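Fandumel Boards > TV and Celebrity > Cameos and Guest Spots

Topic: That singer cameo in the Drarkau finale, did it work for you?

tapedeck93
OK so I finally caught up on the last season of Drarkau and I need to talk about the cameo. For anyone who missed it, Olesia Zakharchenko turns up as the night clerk at the ferry terminal, has 4 lines, hands over a key and is never seen again. I knew the voice before I knew the face! I yelled so loud my sister came downstairs.

I loved it. She didn't sing, she didn't wink at anybody, and her album didn't get plugged on a radio in the background. But my group chat hated it, so I'm asking here. Am I just a fan being a fan?

mossy_lou
You are, but so am I, so welcome. I thought she was great. That pause before she says "last boat's gone" gave me chills. My only gripe is that the network spoiled it in the trailer.

Grumbleweed
Going to be the sour one. It took me right out of the episode. We've had two seasons of build up to that terminal, and the second we get there I'm thinking about a pop star. Any working actor could have done those lines and I'd have stayed in the story.

tapedeck93
But did you know it was her before you watched? I think that matters a lot. I went in clean.

Grumbleweed
I knew, yeah. It was all over my feed. Fair point, I guess, but that's how most people saw it.

mossy_lou
Has anyone read the long recap on the Okabe blog? It covers the whole finale and there's a good chunk on her. I'm pasting the top part because the site keeps making me log in.

"Olesia Zakharchenko has been circling television for a while now, and her first stop is a chilly one. The singer plays a ferry clerk in the closing episode of Drarkau, a part she reportedly asked for herself."
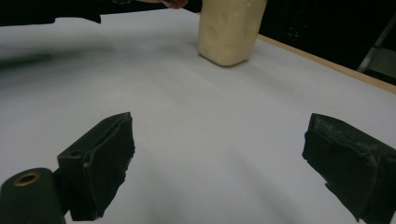 2 min read

"The part was written for an older man, and hardly a word was changed when she came on board. She wore no makeup and shot everything in one night. Director Howard Sowerby says he wanted somebody who could look bored and still hold your eye."

It goes on from there but mostly it's plot.

Grumbleweed
"Reportedly asked for herself." So she's famous and she got a part by asking. Not sure that helps your side, Lou.

mossy_lou
Ha, I walked into that. Still, plenty of people ask and then turn out to be awful.

penny_arcadia
I'm with Grumbleweed on cameos in general but not on this one. The worst I ever saw was in Filville, the season 7 wedding, where the whole band just happened to be at the next table and everybody stopped to say their names out loud. Compared to that, this was nothing. My mom watched the finale with me and had no idea it was anyone.

tapedeck93
Oh man, the Filville wedding. I'd blocked that out. The drummer had a whole speech about cake!

penny_arcadia
And he came back in the Christmas one!!

Grumbleweed
OK, I'll give you that one, Filville was worse. But I liked Filville as a silly show and I expected silly from it. Drarkau asks me to take it seriously – then it does this in the finale, of all places. Put her in episode 2 and I wouldn't be complaining.

mossy_lou
See, I'd have been fine with her in the whole season. The clerk clearly knows more than she's saying. Why does she already have the key out when he walks in? I think she's coming back.

tapedeck93
WAIT. I didn't catch the key. Going to rewatch tonight.

Grumbleweed
It's a prop key on a desk. She's a clerk. Clerks have keys.

penny_arcadia
He never gave his name though. I'm team Lou on this.

ferrybench
Long time reader, first post. Does anybody know what song plays over the end credits? Half my friends say it's her under another name and I can't hear it at all. Sounds too low to me.

mossy_lou
Hi and welcome! I don't think it's her, but I didn't check the credits. They go by so fast on my app, it shrinks them into the corner and starts another show.

tapedeck93
I'll look when I rewatch and post it in this thread.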